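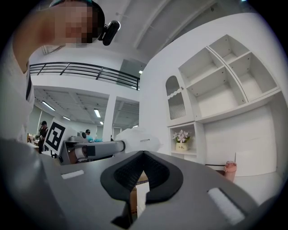 Figure 7.1 A tall white room with an upper floor behind a black railing.

Chapter 7: A Place for Everything

Look up the next time you walk into a big room! Beams, ducts, railings and rows of lights tell you a lot about how a building works, and we will get to all of them by the end of the chapter. But most of our time will be spent lower down, at table height, where people set down bags and bottles and boxes and then have to find them again.

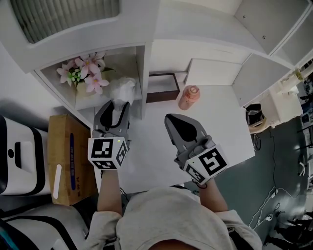
Mivley, November

The white table has shelving right behind it, with pink artificial lilies in one open cubby and a crumpled plastic bag at the front of the same cubby. A pink water bottle stands on the table near a brown tray. Where would you put each of these? Rafsan Gazi gave that question to 31 students in his storage course and got wonderful arguments back – some wanted the flowers up high, others wanted the whole cubby cleared for things used every day.

Section 7.1 begins with open shelves and closed cabinets. Have a pencil ready, and pick one shelf at home that you would love to rearrange. You will need it for the first exercise, which takes 60 minutes.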